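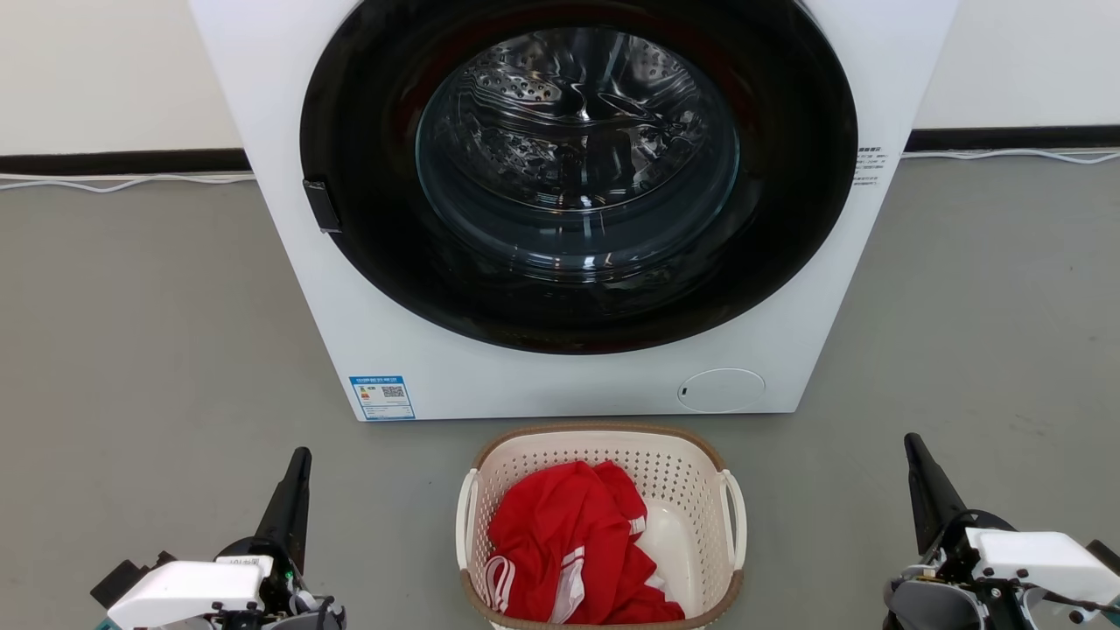
The washing machine, with the white basket parked in front of it

Wash day in the back room

I promised a few of you I'd put up a page on the laundry corner once we'd got it sorted, and then I didn't, and then Mapplebeck had its wet October and all I did for a month was hang socks on radiators. Anyway, it's sorted now (mostly!) and I've finally sat down with a mug of tea to write it up. It's a short gallery, one picture and a lot of chat, so scroll down if you only came for the stain stuff.

For anyone new, we moved over from Hamanthorpe in the spring, where the washer lived under the kitchen worktop between the bin and the oven and you had to shut the oven door before you could open the other one. I hated it. When we got this place the first thing I said was that the washing was going to have its own spot, with space in front of it, and I've more or less stuck to that. It has a plain off-white wall behind it, a black skirting strip along the bottom, a smooth grey floor, and that's your lot. I did think about tiles. I got as far as pricing them up and then had a little lie down.

The machine
White front-loader with a big round door and a thick glossy black rim, which I thought I'd find a bit much and now really like. The energy label is still stuck on the front, down on the left, all in Chinese. I keep meaning to peel it off, but the last time I did that to an appliance it left a gummy patch that I was still picking at a year later, so on it stays. If you've got a good way of getting labels off cleanly then please tell me — hairdryer, oil, anything that isn't a scraper.

The round cover low on the right
Get to know yours if you've got one! On mine there's a filter behind it, and I clean it out every couple of months. Switch the machine off, put an old towel down and have a shallow tray ready, then undo it slowly and let the water dribble out. Last time I got two hair grips, a button I'd been hunting for since Hamanthorpe and a wad of grey fluff the size of a mouse. There's a tiny notch at the edge of the cover for getting it open, and a teaspoon handle does the job nicely.

The drum
I do an empty hot wash once a month and leave the door open a crack afterwards so it doesn't get that pond smell. Wipe round the rubber seal as well, right down into the fold, where all the grit from the garden trousers ends up. For the powder I've been using Clolar, which comes in a 50-wash tub from the hardware shop, and I like it on towels and bedding but find it a bit fierce on anything dark. Jumpers get a capful of something gentler and a slow spin.

The basket
Cream-white plastic with little square holes all over the sides and a brown woven-look rim, so it's a bit smarter than the one it replaced (that one had lost a handle and bit people). The holes are the whole point for me. Damp things get some air if I forget them, and I do forget them. It sits right in front of the door so I can drag everything straight down into it and only drop one sock on the way. It came from Lestard, the discount place by the roundabout, and was 13 pounds, which I grumbled about at the till and haven't regretted for a minute.

The cables
Yes, I know. Two white ones along the bottom of the wall, one off each way. Clipping them up is on the list, after the shelf and before the curtain rail.

The floor
Easy to sweep, shows every speck. I go over it with a damp mop when I've got a wash on and 20 minutes to fill, and by teatime there's dust on it again.

Next job is the shelf for the powder and the peg bag. I've got the brackets and a bit of board left over from the wardrobe, and I just need to find the spirit level, which I last saw in a box marked Christmas. More pictures when it's up!

Page views so far: 3,966
Back to all galleries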